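Lists > Senderley Home Workshop > Tables and surfaces > Message 208

Subject: Re: Glare on table top, oil or wax?

Dear all,

thank you for the many answers to my question from January. I was away for two weeks and could read them only now. I answer first to the message of Arabzadeh, and then I have a new question for those who know more than me.

Arabzadeh wrote:
> Before you put any product on it, please find out if the top is
> solid wood, veneer or laminate. From your words I can not say.
> If it is laminate, oil will only stay on the surface and become
> sticky. Look at the edge from below with a lamp. Also, can you
> show the middle of the table, where you see the shine? A soft
> shine over the whole top is normal. Spots with a clear border
> would worry me more.
> Arabzadeh

I looked at the edge from below, as you said, but there is a strip glued all around and I can not see behind it. The seller in Levgate told me only "wood table", and the paper that came with it gives the size and nothing more. So I still do not know. The picture is of the middle part.

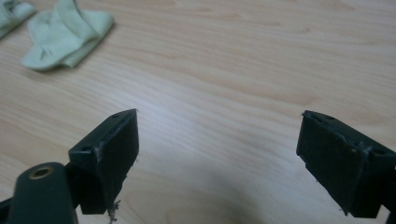 Table top with the wavy grain and the shine in the middle.

The color is a pale honey, with some darker brown streaks. What I like most is the grain, long lines which run from one side to the other. The shine is soft and has no clear border, so if I understand Arabzadeh correctly, I should not worry so much.

My wife would like the top to be completely matte, because in the evening the lamp disturbs her when she reads there. I have at home a can of Trakska wax which I used for a shelf, but I did not open it again. I also have very fine sandpaper, the 2,000 - but if the top is veneer I am afraid to go through it.

Now my question. Is there a safe way to test this, maybe on the underside or near a leg? And how long should I wait before I judge the result? On the shelf I waited 6 hours, and I had the impression it was too short.

For the moment I clean it only with a soft cloth and a little water, then I dry it with a second cloth, along the grain.

With kind regards,
Gaetano Morelli

2 replies | 6 shares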